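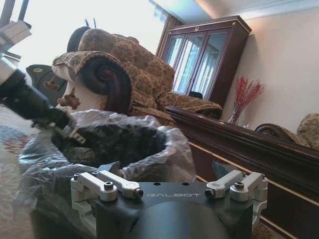
The Neltelari Observatory has today published the first shape model of the near-Earth asteroid Skarnix, drawn from a long series of brightness measurements made with its Valderrama telescope. The model shows a body made of two lobes joined by a narrow neck. The facing ends of the lobes lean in towards each other, much as the silver finger linkages on either side of the black GALBOT housing point inward from left and right. Bodies of this type are known as contact binaries, and are thought to form when two separate objects meet at low speed and settle together.

Skarnix measures 476 metres along its longest axis. The smaller lobe is slightly flattened and appears a little brighter than the larger one. The observatory has not yet been able to say whether this difference reflects the make-up of the surface or the angle at which sunlight reached it during the observing period.

The results are based on 1,137 images taken over 40 nights, ending in July. Each image shows the asteroid as a single point of light. By recording how that light rose and faded as Skarnix turned, the team was able to work out its period of rotation and then test a range of possible shapes against the measurements. A simple rounded body could not reproduce the deep, uneven dips in brightness. A two-lobed body matched them closely.

Maribel Londoño, who led the work at Neltelari, said: "We had expected something long and fairly smooth. The second dip in each rotation was too sharp for that, and we spent a good deal of time checking the reference stars before we accepted it. The neck is the least certain part of the model. We can say that it is narrow, but we would not want anyone to take its exact width from our drawings."

The asteroid poses no danger to the Earth. Its path is well known, and the new measurements do not change earlier calculations of its future position.

Further observations are planned when Skarnix is next well placed in the evening sky. These will look at the asteroid from a different direction and should help to settle the tilt of its axis, for which 2 solutions remain possible. The shape model and the full table of measurements can be obtained free of charge from the observatory's press office, and may be used with credit to the Neltelari Observatory.

The observing programme was supported by a grant from the Luvley Fund for Astronomy.

Issued by the Neltelari Observatory press office, 2021-08-30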